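Tuesday, late, feet up

Well, we did it! First day back at Rirell since they shut the old boat ride, and my legs feel like two bags of wet sand. Judite Correia picked me up at half six (she'd promised seven, so I was still eating toast over the sink) and we were at the gates before the car park had properly opened. There were already people in capes.

The spring season is the one I always look forward to. They do the Lantern Walk all through March, and this year they've let the Grodent family back into the castle. For anyone reading who doesn't know, the Grodents are the grumpy cellar-dwellers from the first version of the ride, with the big ears and the awful singing. I was nine when I first saw them and I had to hold my dad's sleeve the whole way round. Today I sang along, badly, and the lad in the car in front turned round to look.

The queue board said 688 for our group, and they were calling 466 when we sat down, so we had time for a bun from Barros. Still the best thing in the park! Sticky, far too big, and up to more than I want to write down for the pair of them.

New bits in the castle: the staircase now tips a little as you go past, there's a proper smell of candle wax in the long hall, and the organ plays a slower tune than it used to. I liked the old tune. Judite says I'm being daft and the slow one is creepier.

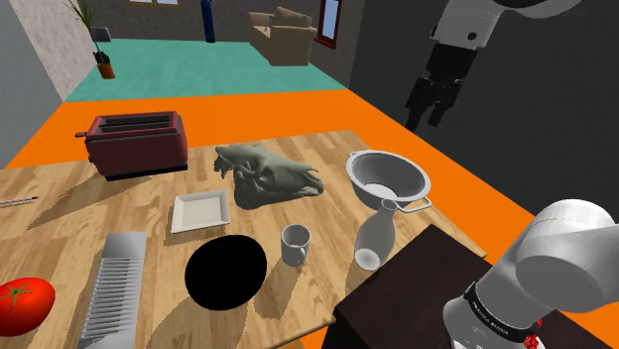 We went round 2 times, and on the second go we got the back row, where you can hear the Grodents muttering behind you after the doors close. I'd completely forgotten that part. Then Grigoris Balaskas turned up from the forum, all the way over on the early train, and told us there are over 900 lanterns on the walk. I'd have believed any number, it goes on for ages.

Missed the Ondik parade, sadly. We were in the wrong square, eating chips. Going again before the month's out, and I'm taking thicker socks.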